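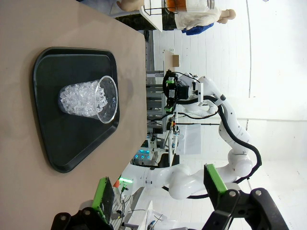

A cup of ice-like crystals on its side on the tray, with the second arm across the table.

Tarach drinks cell: questions we keep getting
Reading time: 1 minute

Who looks after it?
Vaida Lūse in the mornings, Arnout Bosman after 2 pm. Anyone else may look, with their hands in their pockets.

How often do the green pads get changed?
Every 2000 cycles. The manual says 3000, and the manual has never met our cups. Write the count in the log. "Loads" is a count only to Manikandan.

Do both arms use the same pads?
Yes. Change them as a set, or one grips like a vice and the other like a damp handshake.

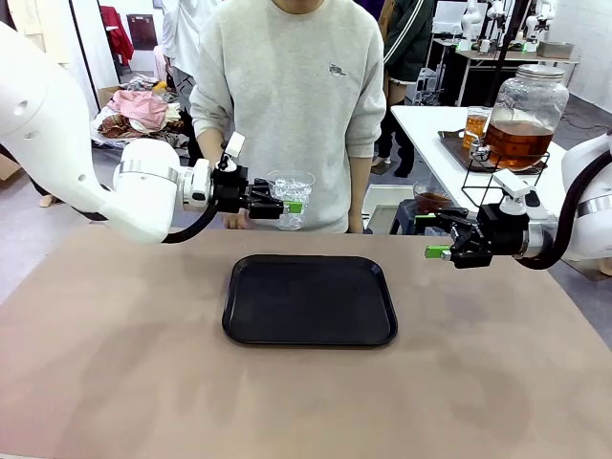
Once new pads are on, run the close test six times with an empty cup before you go near ice. If the cup creaks, lower the grip force one step and start again.

It stopped with error 1031. Now what?
Check the wrist cable for a snag, then home both arms, left first. Switching it off and on is also popular, and loses your offsets.

Last updated: November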